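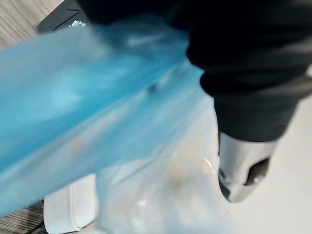

Departments planning an equipment request for the coming budget year often ask the Automation Planning Office what a bag-handling station costs and what must be in place before one is ordered. The answers on this page apply to the Donnelly and Flivstead sites and to any unit that packs, sorts or unpacks goods in flexible plastic. Film is the hardest material on our request list to plan for. A light-blue translucent bag held by a gripper hangs and billows, catches the light in a glossy band, and may lie across a second, clear bag that is harder still to make out. Budgets drawn up for rigid boxes do not carry over to this kind of work, and requests that treat the two alike will be returned for revision.

Last revised November 2, 2021.

GENERAL

Who may submit an equipment request?

Any department with its own cost center may submit a request. Departments that share a cost center should agree on one lead department, which will be responsible for the budget line, the floor space and the upkeep of the equipment after delivery.

When are requests due?

Requests are due by the last working day of March. A request received after that date will be held for the following budget year unless it replaces equipment that has been taken out of service for safety reasons.

Does the Office choose the equipment for us?

No. The Office reviews the request, checks that the costs are complete and confirms that the site can support the equipment. The department writes its own statement of work and is expected to know which tasks it wants done, in what order and at what pace.

Can we ask for a single robot to cover several tasks?

Yes, provided that each task is described separately. Please state how often the station would change from one task to another and who would carry out the change. A station that must be reset by hand several times per shift will need staff hours in its operating budget.

COSTS

What should be included in the purchase price?

The purchase line should cover the arm, the controller, the gripper, the wrist camera, the mounting stand, guarding, delivery and installation. Quotations that list the arm alone are not accepted. In past years the arm has often been the only item on the first quotation a department receives, and the remaining items have arrived later as separate charges.

Is there a lower limit for capital requests?

Items under $1000 are bought from the department's supplies budget and do not need our review. This includes most replacement fingertips, cable sleeves and gripper covers. Please do not split a larger purchase into smaller orders to stay under the limit.

How much should we set aside for grippers and covers?

The Office uses a planning figure of $3168 per station per year for grippers, fingertips and covers together. A station that handles only film may come in below this amount. A station that handles film along with rigid plastic containers should budget the full sum, as fingertips are changed more often when the work is mixed.

Why is a fabric cover listed separately from the gripper?

Covers are ordered from a different supplier and have their own delivery time. A soft cover bends with the wrist and must be fitted so that it leaves the fingertips free. It can also take up loose film if the bag is gathered high in the grip. Departments working with bags should ask the supplier for a fitting visit and should enter that visit as a cost. A cover bought by size from a catalog, without a fitting, has been the most frequent cause of return orders at Flivstead.

Are training hours a capital cost?

No. Training is an operating cost. Plan for two operators per shift and one person trained in basic repairs. The Clivora training package, which most departments use, is billed by the person and not by the day.

PLANNING THE STATION

How much floor space is needed?

The standard station at Donnelly occupies 143 square feet, including the guarded area and one service aisle. Smaller layouts may be approved where the guarding is shared with an existing station. Please attach a floor plan showing power outlets, doors and the path used by carts.

What surface should the work be done on?

A plain, matte surface in a single color is preferred for clear film. Wood-grain tops are allowed, and many departments already own them, but the grain lines can be seen through a clear bag and may be harder for the camera to tell apart from wrinkles in the plastic. If your department intends to keep a patterned top, say so in the request so that the supplier can run the acceptance test on it.

Does lighting need its own budget line?

Yes. Glossy film and polished metal fingertips both throw bright spots, and ceiling lights are seldom placed with this in mind. A pair of diffused lamps is the usual remedy. Include the lamps, the brackets and the electrician's time.

Is one wrist camera enough?

It depends on the task. A camera at the wrist gives a close view of the grip, but the gripper itself can fill a large part of that view, and a bag held in front of it may hide whatever is underneath. Departments that need to see the whole table during the task should request a second, fixed camera – the price is modest when it is ordered with the station and considerably higher when it is added later.

TRIALS AND ACCEPTANCE

Must we hold a trial before buying?

A trial is required for any station that will handle bags or other soft packaging. It must be run with the department's own materials. Sample bags provided by a supplier are often thicker than those in daily use and do not give a fair result.

How long is the trial?

The standard trial consists of 372 handling cycles, spread over at least three shifts. Every cycle is logged, including those in which the operator had to step in. The department keeps the log and attaches a copy to its purchase order.

What counts as a dropped item?

An item is counted as dropped if it leaves the grip before the release point for any reason. A bag that slides in the grip but is still delivered is recorded as a slip. Please record small holes in the film as well, with a note of whether they were present before the cycle began.

May we use the Pliltura loan station for the trial?

Yes. The loan station may be reserved by any department with a draft request on file. Transport between sites is paid by the borrowing department. The station is lent without a cover, lamps or spare fingertips.

AFTER PURCHASE

Who pays for repairs?

Repairs are covered by the supplier during the warranty period stated in the contract. After that, they are charged to the lead department. Damage caused by materials not named in the statement of work is charged to the lead department at all times – a department that expects to change bag types should therefore list every type it may use.

What happens to equipment that is no longer needed?

Notify the Office in writing. Equipment in working order is first offered to other departments at its book value and is then listed for sale. Grippers and covers that have been used with food or medical packaging may not be transferred.

Where do we send questions not answered here?

Questions may be sent through the request portal under the heading "Equipment – General." Please include your cost center number and the site where the station would be installed.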